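Ticket 84: Ceiling light in the front room buzzes, then drops out

Opened by: Kenza Gaber
Site: Proldale, ground floor
Category: Building / Lighting
Priority: Normal (was Low, I bumped it)
Status: Closed 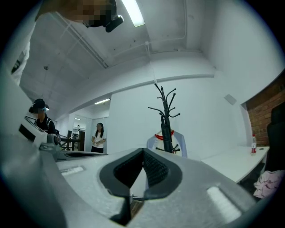

Hi Yakubu, me again! So it's the long light in the front room, the fluorescent one, and it's been doing the thing where it buzzes for a while and then goes dim and then cuts out completely. Then you flip the switch off and on and it's perfectly happy again, which is why every time I drag someone over to look at it, it's glowing away like nothing ever happened. The one in the back room, through the wide opening, hasn't done it once.

What I know so far:

It's worse in the morning. First thing, it takes a few goes to come on. After lunch it mostly behaves.

It's not the switch, or I don't think it is. Modupe wiggled it for me while I stood and watched the light and there wasn't so much as a flicker.

It might be noisier when the heating comes on but I could be imagining that part.

Could you take a look when you're next over? I'd try swapping the tube myself but the ceiling's higher than I like and the stepladder has that wobbly foot (separate ticket, still open, hint hint).

Kenza

---

Reply from Yakubu Bassey

Hi Kenza. Don't go up the ladder. Could be the tube, the starter or the ballast. Look at the ends of the tube from the floor and tell me if they've gone dark. Also, does the buzzing stop the moment the light drops out, or carry on?

---

Reply from Kenza Gaber

OK, looked! One end is a bit gray, like a smudge, and the other end is clean. And I waited for it to go out this morning (took 11 minutes, I timed it on my phone while I ate my toast) and the buzzing carried on after the light went. Quieter, but still there. Is that bad? It feels like it might be bad.

Also Uchenna says the back room one was changed last spring and the front one wasn't, so they're not the same age. He thinks there's a spare tube in the tall cupboard but I had a dig around and all I found was a box marked Womov with extension cords in it.

---

Reply from Yakubu Bassey

Buzzing after it drops out means it's still getting power and trying to start. Not an emergency but turn it off at the wall when you leave, please. I'll bring a tube and a starter on Tuesday. Can you clear the floor underneath so I can get my own ladder in?

---

Reply from Kenza Gaber

Will do! Heads up that it gets pretty crowded in there, so if you can come before 11 that would be lovely. I'll move the carts over to the wall and make a sign. And if you're bringing things anyway, the little round fixture on the cord, over on the other side of that ceiling, could you just glance at it while you're up there? I don't like how the cord sits. It hasn't done anything wrong, I've just taken against it.

---

Reply from Yakubu Bassey, after visit

Changed the starter first. Light came on right away but still buzzed. Changed the tube, buzz down by maybe half. Left it running for 30 minutes with no dropout. I think the ballast is on its way out too. Cord on the small round fixture is fine, the clip had slipped and I pushed it back in.

---

Reply from Kenza Gaber

Thank you!! It was so bright when I came back in that I noticed how dusty the pipes are up there, so now that's on my list as well.

Update though. It was good for two whole days and then this morning it did the slow start again. No dropout, but it blinked 5 times before it caught. Kyu-ri was in the room with me and saw it too, so I finally have a witness. The back room light came on instantly, as always, smug thing.

Should I leave this ticket open or start a new one for the ballast? I never know which you prefer.

---

Reply from Yakubu Bassey

Leave it open. I've ordered a ballast through Rungrueang. They say end of the week. Keep using the switch as normal, and stop flipping it on and off quickly when it's slow, that's hard on the starter. Give it a minute.

---

Reply from Kenza Gaber

Guilty. I've told everyone, and I've put a sticky note over the switch that says WAIT.

---

Reply from Yakubu Bassey, after second visit

Ballast replaced. Power was off to the front room only, back room stayed on. The old one had a brown patch on the casing and smelled of burnt varnish, so it was due. Wire nuts redone as one was loose. Tested cold start four times, all clean.

---

Reply from Kenza Gaber

It's so quiet! I hadn't realized how much I'd been talking over that thing. First thing this morning it came on with one blink and stayed on all day, and I turned it off at the wall at six like you said (do I still need to do that, or was that only for while it was broken?).

Happy for you to close this. Modupe wants to know if the old tube goes in the regular trash. I said no, and it's leaning in the corner behind the door with tape on it until you tell us where to take it.

---

Reply from Yakubu Bassey

Normal switch is fine now. Not the trash, I'll pick the tube up when I come to do the ladder foot. Closing.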